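Plurusum Drama Nights — pre-screening checklist
Prellard Hall, upstairs room
Checked by: Siobhán Lenihan, 10/26/20
Showing: episodes one and two of the palace serial, subtitled

1. Fire exits clear and unlocked
OK. The cardboard emperor has been moved from in front of the left-hand one. Again.

2. Seats set out, gangway 90 cm or wider
OK after second attempt. 70 chairs out, limit is 80. The fan club would like a front row nearer the screen and has been told no.

3. Cables taped down
FAIL, then OK. Speaker lead ran straight across the doorway. Taped by me, with the last of the tape. Please buy tape.

4. Projector vents clear
OK. Somebody had been keeping the episode guides on top of it.

5. Volume test
OK. Use the opening theme, as it is louder than any of the battles. Do not skip it. We skipped it in August and I still get letters.

6. Emergency lights, 30 minute test
OK. Austra Baranauskienė sat through it in the dark and reports that the second lead is miscast.

7. Subtitles readable from back row
Partly. White text on snow, and episode two is mostly snow. Not a safety matter — noted because I will be asked.

8. Extinguisher in date
OK. Piątek label, back wall.

9. Interval table steady, no glass near the edge
See comment sheet.

10. First aid box
Plasters low. Jadadico order outstanding.

Signed: S. Lenihan
Next check: before episode three

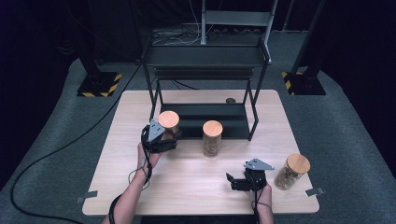

Item 9: lidded glass jars and black two-tier rack.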